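Print this page | E-mail this page

How to Pack a Post-Workout Lunch the Night Before

If you train before work, lunch is the meal most likely to fall apart. You get to noon hungry and buy whatever is closest. Packing the night before takes 25 minutes the first time and less once you know where everything is.

What you need

A lidded container that holds at least three cups
A small jar for dressing
Cooked chicken, tofu or beans
Cooked rice or potatoes
Two vegetables, one raw and one roasted

Step 1. Heat the oven to 400 degrees. Cut carrots, broccoli or squash into pieces the size of a walnut, toss with a spoonful of oil and salt, and spread them on a sheet pan. Leave space between the pieces or they will steam.

Step 2. Roast until the edges are brown, usually 25 minutes. Carrots can take longer. If your oven runs hot, drop it to 325 and give everything more time.

Step 3. While the pan is in the oven, slice the protein and chop the raw vegetable. Cucumber, bell pepper and cabbage all hold up overnight. Tomato does not, so pack it whole and cut it at work.

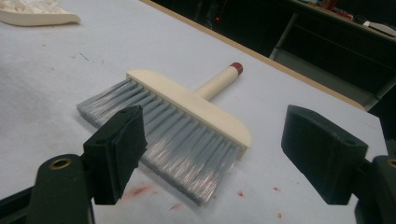

Step 4. Let the roasted vegetables sit on the counter for 10 minutes before they go in the container. A lid on hot food traps steam, and the rice turns to paste by the next day.

Step 5. Layer it. Rice or potatoes go on the bottom, then protein, then roasted vegetables. Keep the raw vegetable on one side so you can lift it out if you plan to reheat the rest.

Step 6. Make the dressing in the jar — two spoonfuls of plain yogurt, one of lemon juice, salt and pepper. Shake it and keep it separate until you eat.

Step 7. Refrigerate right away. In the morning, move the container to an insulated bag with an ice pack.

On harder training days, add another half cup of rice. On rest days I leave the portion alone and skip the afternoon snack. Cooked vegetables keep for three days in the fridge — the raw ones are better cut fresh each night.

Search Goline recipes and guides Go

Contact Goline, Zoltinstead | Copyright Goline | Back to top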